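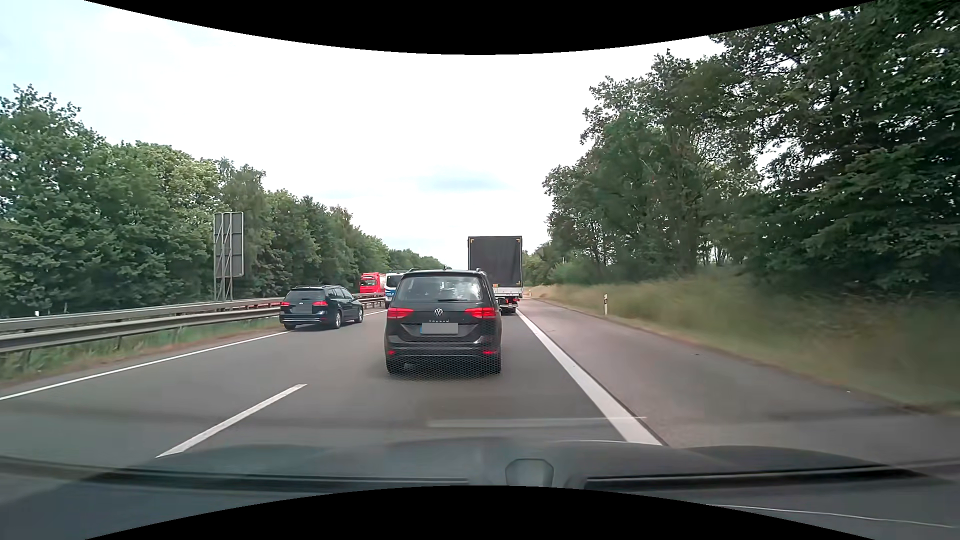

## Following distance, with Chiamaka Okeke

Caught Chiamaka Okeke on a Sunday, on the phone, her in a car park somewhere with a sandwich. She works on driving automation at Heinonen, the small outfit that got its highway paper out in September. I had read the paper twice and understood most of it. Notes typed up same evening, so forgive the roughness.

The paper is about a narrow thing. A car drives itself down a highway. There's another car in front of it. What does it think the car in front is going to do in the next few seconds, and what is it using to decide?

"Everybody tests whether the system sees the car," she says. "It sees the car. Seeing the car has been fine for years. We wanted to know what it looks at past the car."

Past the car meaning the truck ahead of that. The police van in the other lane. The thing a person glances at without knowing they've glanced at it.

Take the Touran and the box truck, same lane, the truck standing up behind the Touran's roof. The Touran hides the truck's lower left part. A human driver reads the pair together, Okeke says. Small car stuck behind big truck, might want out, left lane has a wagon in it and a police van further on, so maybe it stays put. "You do all that while thinking about lunch."

The planner they started with did none of it. It had one lead vehicle, one gap, one closing speed. If the truck braked, the planner found out when the Touran braked.

## The masking thing

So the method. They call it second-leader masking, a name she doesn't love. ("Valentina named it. I lost.") Valentina Acuña is second author, and most of the tooling is hers.

You record highway driving. You cut it into short clips. You run each clip through the prediction network twice. First time as is. Second time with one vehicle painted out and the road filled in behind it. The truck, say. Then you compare what the network says the near car will do.

If the answer changes, the network was using the truck. If it doesn't change, the truck may as well have been a billboard.

They ended up with 1350 clips, all daytime, all divided highway. 348 of those had a second leader clearly visible beyond the first, over the roof or around the side. That smaller set is the one that matters and the one all the headline figures come from.

I asked why so few. She laughed.

"Because cars are tall now! You sit behind a van and you have nothing. People think a highway is this wide open place, for a camera behind a windshield it's mostly the back of somebody."

A people carrier is sort of the middle case. Okay to see over if what's ahead is a truck, hopeless if it's a hatchback. The Touran's back window is no help either, it's mostly showing sky. Okeke's group had hoped to get a lot through rear windows – looking through the lead car's cabin and out its front. Got close to nothing. Glare, tint, headrests, dog crates. It takes up one paragraph in the paper and it took Cosmin Coman most of a winter.

"Cosmin would like it known that it was a good idea," she says.

I'll make it known.

## What came out

Short version: the off-the-shelf network hardly cared about the second leader. Paint out the truck, same prediction. It changed its mind in 27 of the 348 clips, and when the team went through those by eye a good part looked like the fill-in had smudged the near car's roofline. An artifact of the method. She's very upfront about this, more than the paper is.

Then they retrained. Same network, same size, but during training they dropped the near car's brake light signal at random, so the network had to get its warning from someplace else. It began looking further up the road. With that version, painting out the second leader shifted the prediction in most of the clips where the second leader was slowing down, and left it alone in most where it wasn't. Which is the pattern you'd want.

"It's a crutch trick. You take away the crutch half the time. It's an old idea, we just picked a new crutch."

Why brake lights, I asked.

Because they're too good, she says. Bright, red, always in the same place, almost always honest. A network gets those and stops looking. But taillights and brake lights are both red, and in the same housings on a lot of cars, and on a bright day under a white sky the difference between the two isn't large in the picture. Both cars in the photo up top have red showing at the corners. I asked her which of them was braking.

"From one still? I won't say. I wouldn't let the network say either."

She came back to that a few times. A single frame tells you where things are. It doesn't tell you what anybody's doing. Early on they had a labeler marking "braking" from stills and the labels were garbage, different person, different answer. They threw them all out and took the slowing down from radar instead. Lost a month to that.

## Lane to the left

Half the call was about the left lane, which isn't the subject of the paper but clearly is going to be the subject of the next one.

The idea being: whether the car in front pulls out depends on who's next to it, and also on *what* is next to it. A dark wagon is a dark wagon. A police van with a big blue band and POLIZ across the back end is something else. Human drivers behave themselves near one. Does the network know that?

It does not. Or did not. They tried masking marked vehicles in a handful of clips and the predictions didn't budge. Not enough clips to publish. Okeke thinks that's partly just rarity.

"How many police vans does it meet? It meets trucks all day. To the network this is a van with a stripe."

Would she want it to know?

Long pause, chewing. "Yes. I'd want it to know people slow down near them. I would not want it to slow down itself because of a paint job. Those are two different things to learn and I don't know how to teach one without the other yet."

Margareta Ursu, who runs the test driving and joined the call late from her kitchen, disagrees. She thinks it's fine if the car slows a little. "Everyone does. You'd be the odd one out if you didn't. Being the odd one out is how you get hit."

They went back and forth on it for a bit. I stopped typing. It's an argument they've had before, you could tell.

## Things in the way

I asked Ursu about the practical side. Lots of it is dull. Hood reflections, mainly. With the camera behind the windshield you get the glass throwing things back at you, faint shapes and pale streaks lying over the road and the hood. A person filters it. The network mostly does too, but the *painting out* step doesn't, and early on it would happily copy a streak of reflection up into the middle of the lane as if it was asphalt.

Fix was a mask over the bottom of the picture. Crude. Works. They also mask license plates, everything gets a flat gray patch before it leaves the car's computer. Privacy rule at Heinonen, no exceptions, and Okeke wanted it said that the gray patches are in the training data as well. So the network has never seen a plate.

"Does it matter? We tested that," Ursu said. "Didn't matter."

Then lens curve. The lens they use bends the world and when you straighten it back out you get curved black borders top and bottom. You can crop those off. They don't crop, because cropping costs you sky at the top, and the top is where the tall trucks are. Traian Jitaru worked that one out. Before him they'd been cropping for a whole season and cutting the top off exactly the vehicles they were trying to study. Only when the truck's close, but still.

"We don't talk about that season," said Okeke. Then talked about it for ten minutes. I'll spare you.

## Does it drive better

The question anyone would ask. Does a car with the retrained network drive better?

Smoother, yes, she thinks. They ran both versions in simulation over 1000 slowdowns, where a truck brakes and the car behind it reacts and the test car has to react to that. The retrained one eased off sooner. Less hard braking. The gain was biggest when the near driver was slow to respond, which makes sense, that's the very case where you want to have seen the truck yourself.

On a real road, they don't have a number. They log predictions while a person drives. The system isn't steering anything in the highway clips, it's riding along and guessing. Ursu does a lot of those drives herself and says that riding with the prediction screen on is tiring in its own way.

"You start checking yourself against it. I see the truck, does it see the truck. You get home and your neck hurts."

And it fails. Curves are bad, because the second leader slides out sideways and the network loses track of which lane it's in. Merges are worse. Rain they haven't touched. Night they haven't touched, and she expects night to be a different paper altogether, given that at night all you have is the lights. The exact thing they've been taking away.

I asked if the team at Sollerholm, who are doing something similar with lidar, had been in touch. They have. Friendly. They're swapping clips soon if the legal people ever sign. Sollerholm's position is that you shouldn't need the camera to look past anybody, other cars should just tell you. Okeke's answer to that was short.

"Sure. When they all do, I'll retire."

The masking tool's supposed to go out under the name Bivimel before winter, code and a small set of clips. Acuña is cleaning it up. No I don't know how it's prononced, I forgot to ask, and by then the sandwich was finished and she had to go move the car.

Ursu stayed on another minute to tell me to keep more distance. I hadn't said anything about my driving.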